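I've been giving tablets to cats for most of my adult life and I am still bad at it. Really bad. I've done the towel wrap, the lump of cheese, the thing where you blow gently on their nose so they swallow. My old tabby, Lins, once held a thyroid tablet in his cheek for the length of a whole television programme and then left it on my slipper.

So I have opinions about pills, and the main one is this: vets ought to offer the liquid or the ear gel first, and talk about tablets second. At the moment it goes the other way round. You come out of the consulting room in Brescombe with a little white tub and a cheery "just pop it in his food", and you have to ring up a week later, feeling like a failure, before anyone mentions there's another version.

I know why it happens. Tablets are cheaper, they keep well, and the dose is the dose. With a gel you have to wear a glove and remember which ear you did last, and I've been told it doesn't suit every cat. Fine – tell me all that and let me choose! I'd have paid extra from day one. I was spending it on cheese anyway.
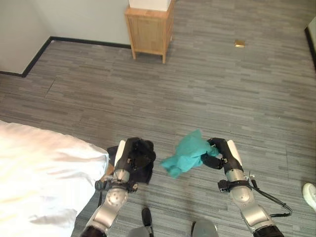
What bothers me more is what happens to the people who don't ring up. My neighbour Bríd Moriarty gave up on her cat's blood pressure tablets after 11 days and was too embarrassed to say so. She went to the next check-up and nodded along while the vet wondered aloud about raising the dose. Raising it! The cat hadn't had any in a fortnight. I don't blame Bríd and I don't much blame the vet either, but one plain question at the start ("have you ever managed to get a tablet into this animal?") would have saved them both a lot of bother.

And could we please stop pretending food is the answer? Some cats will eat round a crushed tablet with the care of a surgeon. Others go off that food for good, and with an elderly cat who's already thin that's a far bigger worry than a missed dose. Lins wouldn't touch sardines again for the rest of his life.

I moved over to the Drulby practice in June, mostly for the parking, and the nurse there sat on the floor with me and showed me how to do 2 doses of liquid with a syringe, into the side of the mouth, slowly, with a pause for breath. It took five minutes. My present cat complained, dribbled a bit on my sleeve and went off to sit on the boiler.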